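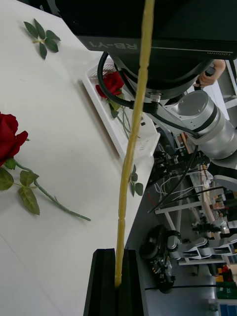
Fake flowers used to be something you dusted at your grandmother's house. Jade Tremblay has been arranging them for a living since May, and she goes through up to 800 stems a month at Thibodeau, her shop on the Gutton road.

Red roses are still what people ask for first. Tremblay buys them on long stems with the leaves attached, and she doesn't trim anything until she has the vase in front of her. Leaves that pop off get kept. Most push back on, and the ones that won't can fill a gap lower down.

Hydrangeas are harder. The heads are big and they crowd whatever you put beside them, so she works with pale blue and keeps the colour around it quiet.
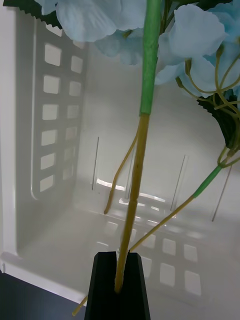
Stems matter more than most buyers think. A smooth green tube looks wrong in clear glass. Tremblay favours ones with nodes moulded in, and where two pieces join she covers the spot with floral tape. She bends each one a little before it goes in.

Storage is simple. Roses lie flat in a plastic basket, a couple at a time, out of direct sun. Standing them in a bucket flattens the petals on one side. 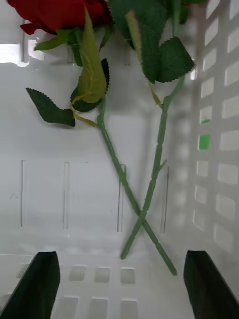

Mackenzie Bélanger disagrees on that last point, and says she has kept hers upright in a tall crock for two winters with no harm done to the blooms. Her advice is to turn them when you dust.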